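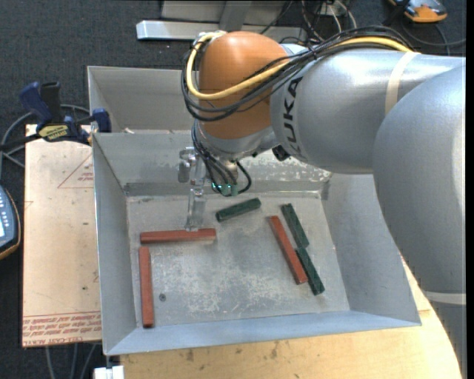

OK, slide one. Say hi, thank Fidelina Chambi for the slot, and check they can hear me at the back.

I want to talk about bins. I know, I know - but I've spent a good part of my working life leaning over them, and I think they get less attention than they deserve!

Start with the metal. Sheet-metal bins look terrible after a while. The floor gets scuffed and scratched, the walls start to flake, and somebody always wants to throw the thing out. At Bidar we had 24 of them on the floor and the oldest were the ones people reached for first (pause, let the Bidar folks nod). Scratches on a flat floor are fine. A dent is a different matter, and so is a raised screw head. Run your hand over the bottom before you load it. Gloves on, please.

Then dividers. Two sections is my favorite layout. Stuff waiting in the back, stuff you're working on in the front, bigger section toward you. Jairo Sotelo will tell you four sections is better, and he can come up and argue with me afterward.

Sloping walls - ask who has them. Small parts slide back down to the middle, which is great. Long blocks can end up leaning on the slope, and then you're fishing. Tell the Cuervo story here if there's time, the short version.

Scraps! Bits of tape, bits of card, whatever came in with the parts. Empty them out at the end of the shift. We timed it at Bidar and it took nearly 10 minutes for the whole row, so no excuses.

Color next. Red blocks on gray metal, lovely, you can find them half asleep. Gray parts in a gray bin, good luck. Marleny Cuadros put a pale mat down for those and I stole the idea the same week.

Hold up the mat. Pass it around. Get it back this time.

Questions, then over to Junaid Bajwa for the shelving part.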